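1/ Hilo sobre el secado de pinturas al agua en muebles y por qué una mesa que parece terminada el lunes se marca con una taza el jueves. Va de formación de película, así que habrá algo de química. Poca.

2/ Vocabulario primero. «Seco al tacto», «repintable» y «curado» son tres estados distintos. Las fichas técnicas dan los tres plazos. La etiqueta del bote suele dar uno, el más corto.

3/ Una pintura acrílica al agua es una dispersión: partículas de polímero suspendidas en agua, más pigmento, cargas, coalescente y aditivos. Al evaporarse el agua, las partículas se tocan, se deforman y se sueldan entre sí. A eso se le llama coalescencia.

4/ El coalescente es un disolvente lento que ablanda las partículas para que se fundan a temperatura ambiente. Cuando el agua ya se ha ido, él sigue dentro. Tarda días o semanas en salir, y mientras tanto la película está blanda.

5/ De ahí viene el «blocking»: dos superficies pintadas que se pegan al apoyarse una en otra. Cajones, puertas contra el marco, baldas con libros. La pintura estaba seca desde hacía días. Curada, no.

6/ Temperatura mínima de formación de película (TMFP): por debajo de ella las partículas no se sueldan. Queda una capa pulverulenta o microagrietada que a simple vista puede pasar por buena. No se arregla calentando después. Se lija y se repite.

7/ Ojo: la temperatura que cuenta es la del soporte. En marzo, en un garaje sin calefacción, el aire sube a mediodía y el tablero sigue frío. Un termómetro de contacto vale menos que un litro de esmalte decente.
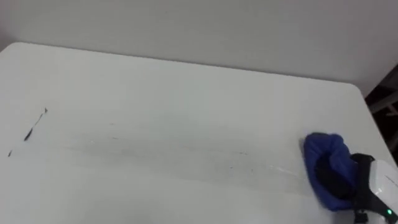 8/ Humedad relativa. Por encima del 80 % el agua se va tan despacio que parte del coalescente puede perderse antes de tiempo y la película sale peor formada. Por debajo del 40 % ocurre lo contrario: la superficie cierra rápido, el rodillo deja empalmes y no hay tiempo de nivelación.

9/ Espesor. La segunda capa gruesa «para acabar antes» es el error más caro. El tiempo de secado crece más deprisa que el espesor, y la piel superficial retiene lo que hay debajo. Dos manos finas siempre.

10/ Ensayo casero, sin pretensiones. Probetas de MDF imprimado, dos esmaltes: Drisurell satinado y Perner mate. Aplicador de 200 micras en húmedo, misma habitación, misma tarde de domingo. Me ayudó Aaliyah Simard, que sí tiene péndulo de dureza en su laboratorio.

11/ El Drisurell seguía ganando dureza en la última medición. El Perner se estabilizó bastante antes, aunque en un valor más bajo. Son dos productos y una sola tanda: no saquéis de aquí una regla sobre mates y satinados.

12/ Sí hay una razón general para desconfiar de los mates en superficies horizontales. Llevan más carga y agente mateante en relación con el ligante. Al frotar, las partículas salientes se pulen y aparece una mancha brillante que no se limpia — no es suciedad, es desgaste.

13/ Los bicomponentes al agua (tipo Danov 740, poliuretano con endurecedor) juegan en otra liga: además de coalescer, reticulan. Mejor resistencia química y menos blocking. A cambio, vida de mezcla limitada e isocianatos, o sea guantes, ventilación y la mascarilla que diga la ficha de seguridad. No la de papel.

14/ Me preguntan por la cera sobre esmalte al agua «para proteger mientras cura». No. Frena la salida del coalescente y complica cualquier repintado posterior.

15/ ¿Cómo saber si ha curado? Prueba de la uña en zona oculta: presión firme, diez segundos. Si queda huella, falta. Segunda prueba: gasa de algodón con un peso encima toda la noche. Si por la mañana está impresa la trama, falta también.

16/ Mientras tanto: nada de manteles de PVC. El plastificante migra a la película y la ablanda, y eso ya no revierte. Lo mismo con las patitas de goma de los electrodomésticos. Fieltro o corcho.

17/ Limpieza durante el primer mes: paño húmedo y jabón neutro muy diluido. Alcohol y amoniaco, fuera.

18/ Corrección al 9: alguien señala que algunos esmaltes alquídicos en emulsión se comportan de otra forma porque secan además por oxidación. Correcto. Todo lo anterior es para acrílicos puros. De los alquídicos haré hilo aparte cuando termine con las probetas de Bickerstaff, que siguen amarilleando en un cajón.

Archivado en: Materiales y acabados
Tiempo de lectura: 4 min

Hilos recientes
Imprimaciones bloqueadoras de taninos: qué bloquean y qué no
Rodillo de espuma o de microfibra en esmaltes satinados
Cómo leer una ficha técnica sin saltarse la página dos
Lijado entre manos: grano, presión y polvo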